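Kumalum abre en agosto una despensa de picoteo del mundo en su espacio de Riston

Riston, agosto. La tienda de alimentación Kumalum estrena este mes una sección dedicada por entero a los aperitivos de bolsa: patatas, galletas de arroz, cacahuetes recubiertos, algas tostadas, maíz frito, tiras de calamar y un buen surtido de cosas crujientes que hasta ahora había que buscar tienda por tienda. La nueva despensa ocupa la antigua sala de catas, junto a la entrada de la calle Kershaw, y reúne 700 referencias de 14 países.

El proyecto lleva la firma de Beathag Rennie, responsable de compras de la casa, que ha pasado buena parte del último año probando, descartando y volviendo a probar. «Empezamos con una balda y una lista de antojos del equipo», cuenta. «Después los clientes empezaron a traernos bolsas vacías de sus viajes para que las encontráramos, ¡y algunas nos costaron meses! Me hace muchísima ilusión verlas por fin juntas».

La sección está ordenada por tipo de bocado y no por procedencia, de manera que las cortezas gallegas pueden convivir con las tailandesas y quien venga buscando algo picante lo encuentra todo en el mismo pasillo. Los envases se venden tal como salen de origen, con su diseño y su idioma, y en la balda hay una ficha en español con ingredientes, alérgenos y una nota breve del equipo sobre textura, sabor y con qué acompañarlo.
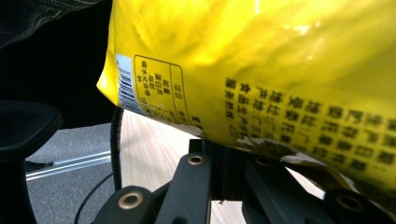 De las fichas se ha encargado Dritska, el estudio de traducción y rotulación con el que Kumalum trabaja desde su apertura. Han preparado también un pequeño glosario de mostrador con los términos que más se repiten en las etiquetas (sal, azúcar, sésamo, soja, gamba, trigo), pensado para quien quiera aprender a leer por su cuenta lo que compra. El glosario es gratuito y se puede pedir en caja.

Durante todo el mes habrá catas abiertas a las seis de la tarde, con cuatro aperitivos distintos en cada sesión y té frío para acompañar. No hace falta reservar, aunque el aforo de la sala es limitado. Las personas con alergias pueden consultar antes las fichas de los productos que se van a servir; el personal las tendrá a mano.

«Lo bonito de una bolsa de aperitivos es que se abre en compañía», dice Rennie. «En las pruebas internas acabábamos siempre discutiendo por la última galleta de arroz, y yo sigo defendiendo las de sésamo negro frente a todo el mundo».

La despensa funcionará en el horario habitual de la tienda, de diez de la mañana a ocho y media de la tarde. Los pedidos para celebraciones y oficinas se recogen en el mostrador de la entrada.

Contacto para medios: Beathag Rennie, departamento de compras de Kumalum, extensión 3332.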